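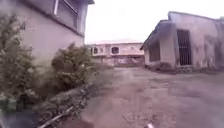 The Sirkbridge yard: another plan, same dirt

Members will have had the flyer from Inura by now, the glossy one folded in three, saying the yard between the buildings is to become a "shared working precinct". I have read it twice. I still couldn't say what a precinct does that a yard doesn't, apart from cost more to rent space beside.

The proposal has two stages. Stage one is sealing 920 square metres of ground in asphalt, with painted bays down the warehouse side. Stage two is "greening", a word that takes up most of the back page. Readers who use the yard will know there is green in it already. The big bush against the pale building has been left to its own devices for years, the rounder one further along is doing very nicely, and the weeds carry on towards the far wall with no help from a consultant. Under the plan all of it comes out in October and is replaced by 11 planters.

I put this to Elvira Villanueva, who looks after the site for Inura, at the Thursday drop-in. She was polite about it. The existing growth is "informal", she told me, and its roots are a risk to the wall footings. I asked if anyone had looked at the footings. A report was being prepared. I asked if the report would be finished before the bushes came out or after, and she wrote my question down, so we may yet get an answer.

To be fair to Inura, nobody loves the dust. When it's dry it gets into the stairwell and onto every windowsill, and a decent surface would be a kindness to anyone who pushes a trolley across there. If the flyer had said "we will fix the ground" I'd have signed it on the spot. My trouble is with everything bolted on around that sentence.

Drainage, for a start. Bare ground soaks up a fair bit of what falls on it and asphalt doesn't. The drawings show one new drain at the far wall and a little blue arrow pointing to it. I don't know how the arrow was arrived at. Anybody who remembers what happened when Rarnitbridge sealed its loading area, and the ground-floor units there spent the winter behind sandbags, will want to see levels, and the levels aren't in the package. They are "available on request". I've requested.

Then parking. The flyer promises "improved parking outcomes for all users", and at the moment people pull up along the side by the gate and more or less sort it out among themselves. 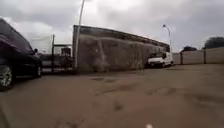
It isn't elegant, and there are mornings when a delivery driver has to lean on the horn, but it's free. The bays will be by permit, at 300 dollars a year. The flyer leaves the figure out altogether and you have to go to the website and open the second attachment. Ms Villanueva says tenants will be "prioritised", though she couldn't tell me whether that means we get one each or simply get to pay first.

The warehouse is the part I'd most like explained. Its wall is streaked and patchy from one end to the other, and has been the thing people complain about at every meeting I can remember. There isn't a dollar in either stage for it. What it gets is a mural "subject to sponsorship", and the sponsor they are talking to is Qian, the storage people, who as I understand it would quite like the building. Draw your own conclusions. I've drawn mine, but the editor has asked me to keep this item to a page.

Macarena Arroyo takes a sunnier view and I promised to give it room. Her argument is that we've been asking for something to be done about the yard for so long that we can't turn up our noses when somebody finally offers. Seal it, she says, and argue about the planters later. She also likes the lighting upgrade, and on that I agree with her, as the walk to the gate after six is no fun at all. Where we part company is "later". Once the bays are painted and the permits sold I can't see Inura coming back to talk about a drain.

So far 792 flyers have gone out, according to the website, and the feedback form at the bottom offers a choice between "supportive" and "very supportive". There is a comments box underneath. Please use it, and please ask for the levels, the footings report and the permit price in writing. Saying you like the bush is fine too.

Forms go in the box by the front desk, or bring them to the next drop-in, same room, 5:30 p.m. I'm told there will be coffee. The flyer said that last time as well.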